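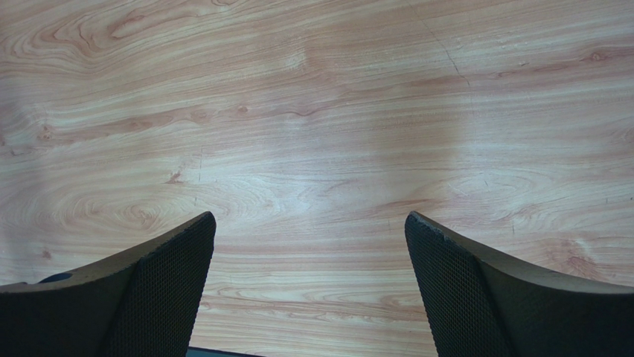
## 3.2 Surface condition of the worktops

Figure 4. Light wood-grain tabletop from the Durkville set, with grain running mostly across the surface, small dark knots, and a thin irregular line at upper right.

The tabletops in the Durkville set were rated for surface wear before any cleaning trial began. Each top was divided into 20 zones, and each zone was given a score for scratches, specks and loss of color. Two raters worked separately and settled differences afterward. The full set gave 2,556 zone scores.

Grain pattern made the rating harder than expected. On the top in Figure 4, short scratches and faint specks lie among long wavy grain lines of much the same width. The line at upper right could be a crack or a scratch, and we entered it as "linear mark, type unknown." Knots were left out of the count, as were the oval swirls in the grain.

Glare was a second problem. A pale area of reflected light covers much of the center and right of the top in Figure 4, and the grain looks faded there. Zones of this kind were marked as glare and dropped from the color score, but kept for scratches where marks could still be made out. In all, 17 tops had at least one such zone. Scores for the Prurnley tops are given in Section 3.3.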